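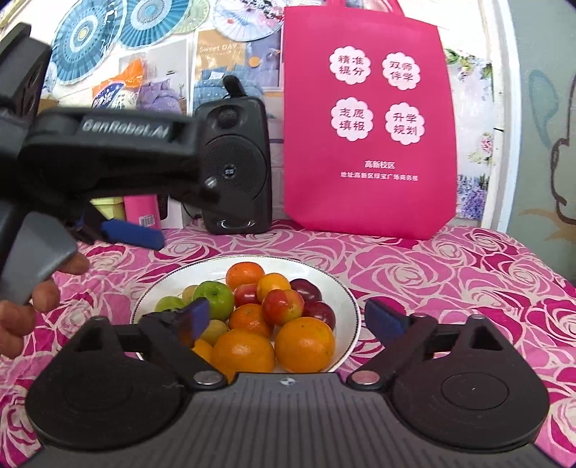
Subject: Re: [oldgames] Anyone finished Rastthorpe?

On 11 May 2023, a list member wrote:

> I picked up Rastthorpe in the Zornport sale and I'm stuck in the
> second town. The ferry costs 1,000 coins and I've got 40. Is there
> some trick to this or do I really have to grind rats all week?
> Also, does the Naylor patch change anything here?

Oh boy, the ferry! I lost most of April to that stupid ferry, so you have my full sympathy.

You can grind the rats if you like, but they pay next to nothing and the music in that cellar will drive you up the wall. Go back to the mill instead (the one with the locked upstairs) and talk to the miller twice. The second time he offers to buy lamp oil at 200 coins a jar, and the shop by the gate sells it for way less. Five jars and you're on the boat. It feels like cheating, but I'm pretty sure the designers just forgot to fix the price.

As for the Naylor patch, I run it and I like it, mostly for the save slots. You get more than 2, hooray! It leaves the ferry alone as far as I can tell. Do install it before you cross though, my old saves from the island wouldn't load afterward and I had to start that whole chapter over. I may have said some words.

One more thing, if you're playing through Dokent, turn off the smooth scaling. The map text goes all mushy with it on and you'll miss the little arrows by the harbor.

Has anyone here gotten the lighthouse ending, by the way? I've tried three times and I keep getting the one with the goat.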